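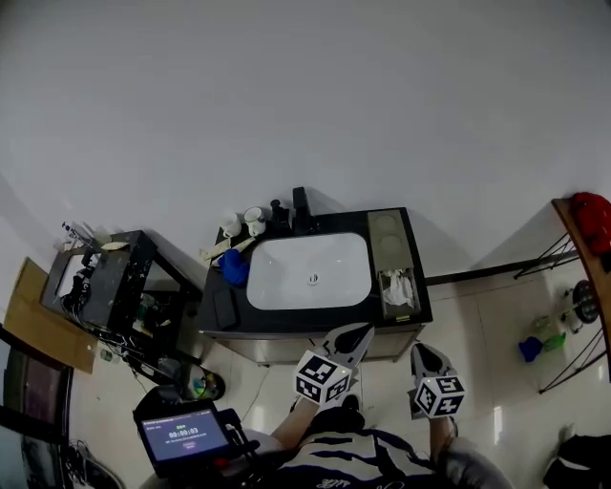

*Photo: Grekbridge test room*

The Burix washstand is sold as a single unit: cabinet on legs, black top, white inset sink, matte black faucet. The version reviewed is the base model with no drawer inserts. It was set up in the Grekbridge test room in February and has been in daily use as a hand-washing and mug-rinsing station, with a storage box from Irka on the right side of the counter. The box was bought separately and is covered at the end.

## Countertop

The top is glossy black. Gloss black shows everything. Soap film, water spots and dust are all visible under ceiling light, and a damp cloth leaves streaks unless it is followed by a dry one. We settled on one wipe with diluted vinegar and one with a microfiber towel at the end of the day. Dark objects are hard to find on it. A phone left face down near the front corner was missed more than once.

Usable space on the left of the sink is adequate for two mugs at the back and a few flat items in front of them. Depth behind the sink is enough for the faucet and a black soap dispenser beside it, and little else. Anyone planning to keep a toothbrush holder back there should measure first.

## Sink

The sink is rectangular with rounded corners. The corners matter more than the outline suggests: a sponge reaches into them without folding, and residue has not built up. The drain is round and metal, set in the floor of the basin. The floor slopes gently. A full basin clears in 12 seconds with the trap clean. After 30 days without cleaning the trap, the time had roughly doubled, and removing the hair and lint restored it.

There is no overflow opening on our unit. Burix does offer a basin with one, at extra cost, and we would order that version for a home bathroom.

## Faucet

The body is tall and squared, and the spout reaches forward over the basin. Clearance is good. A pitcher can be filled at an angle without touching the rim. The lever sits on top and moves in 2 axes, lift for flow and turn for temperature. Travel is short on the temperature side, so small adjustments take practice.
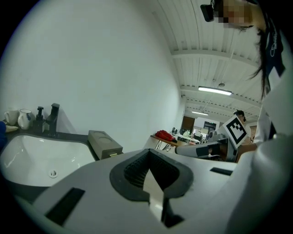 *3 min read*

The matte finish holds up better than the countertop. Limescale does show as a gray haze at the base, where water collects, and abrasive pads should be kept away from it. Splash is moderate at half flow and excessive at full flow. An aerator with a finer mesh reduced it. The part came from Aitken and threaded in without an adapter.

## Cabinet and legs

The front is pale with a metallic look and resists fingerprints. The legs lift the cabinet clear of the floor, which allows a mop underneath. The feet adjust by a small amount. On tile with uneven grout lines, two of them needed a full turn before the top read level in both directions. Tighten the locknuts afterward; ours drifted within a week when left loose.

## The Irka box

The box is long and narrow, in an olive to gray-brown shade depending on the light. It runs from the back of the counter toward the front. The rear section has a flat lid with two circular recesses. The front compartment is open and takes tissues or liners. Loose contents rise above the sides if it is overfilled. Both recesses are shallow, fine for a small cup and not secure for anything tall.

## Ratings

| Part | Score out of 5 |
|---|---|
| Countertop | 3 |
| Sink | 4 |
| Faucet | 4 |
| Cabinet | 4 |
| Irka box | 3 |

The washstand is recommended for a utility room or studio. For a bathroom with hard water, order the light top if it is in stock.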